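The clothes on the bed problem

So February has been the month of the bed pile. You know the one. Clean enough to wear again, not clean enough to go back in the drawer, so it lands on the bed and by ten at night I'm shoving the lot onto the chair so I can get under the duvet, and in the morning it all comes back again like the tide.

I did buy a thing for it! A Drondby clothes stand, two rails and a shelf at the bottom, which looked lovely in the shop and held everything beautifully until I needed somewhere to dry towels. Now it's the towel stand. My old Saliba basket is full of odd socks and I'm not ready to talk about those.

What has helped a bit is doing the bed first. Before breakfast, before the kettle even, I pick everything off it one piece at a time and decide there and then. Wash, drawer or hook. I'm allowed two things on the hook and that's my lot. T-shirts are easy. Jeans go back on the shelf unless they can stand up by themselves.

Fleecy stuff is where I come unstuck. It takes up half the bed, it won't fold flat whatever you do to it, and I can never decide if it needs a wash (it nearly always smells of toast). I've tried rolling, I've tried the thing where you tuck it all into its own hood, and I've gone back to sleeves in, fold in half, squash. The brown one is the worst of the lot and of course it's the one I wear most.

Cherry sheets are back on as well, by the way. They're far too summery for this weather but they cheer me up no end, and they look so much nicer when there's some actual sheet showing. Duvet cover is next, probably Wednesday if the rain stops.
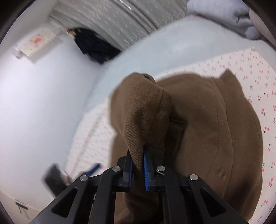 Sosine reckons a fleece should never be folded in the first place, and that hers have gone over the end of the bed every night for years without anybody minding.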